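Hirngate Classroom Voting Set

If your school has ever tried to hold a class election with slips of torn paper and a borrowed shoebox, you'll know how quickly the fun can go out of it. Slips get lost, somebody votes twice, and the poor teacher is still sorting at lunchtime. We put the Hirngate set together after years of hearing these stories from elementary schools, and we're very fond of it!

Each set comes with one locking ballot box, two fold-flat privacy screens, 200 printed tokens and a pad of tally sheets big enough to read from the back row. The tokens are chunky enough for kindergarten hands, and they come in four colors so you can run several races in one morning (class president, lunch helper, name of the hamster, whatever you need).

The box has a wide slot in the lid and a clear window in the front, so the children can watch the votes pile up. They love this part. The lid locks with a small key, and we send two keys – please keep the spare in the front office, as we do get calls.
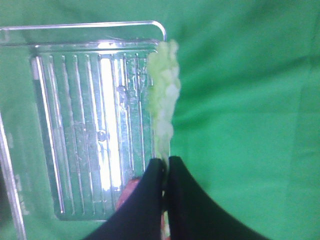 The privacy screens stand up on any ordinary student desk and fold down to the thickness of a magazine. They wipe clean with a damp cloth. If you have a larger school, the Wereo extension pack adds two more screens and another pad of tally sheets, and everything still fits in the same carry bag.

We also include the Munteanu lesson cards, 11 in all, which take a class from "what does a representative do?" through to writing a short speech and losing gracefully. They were written for grades two through five, but plenty of middle school teachers tell us they use them too, usually with the harder questions on the back.

Item number: 564
Grades: K–5
Price: $55 per set, carry bag included
Replacement tokens, keys and tally pads are sold separately.

Orders placed by noon normally leave our warehouse the same day. School purchase orders are welcome, and you don't need to open an account first – just send the form along with your shipping address and the name of the person who should receive the box.

Goes well with: Vuvovico Student Council Badges, Vuvovico Meeting Bell, Wereo Suggestion Box (wall-mounted)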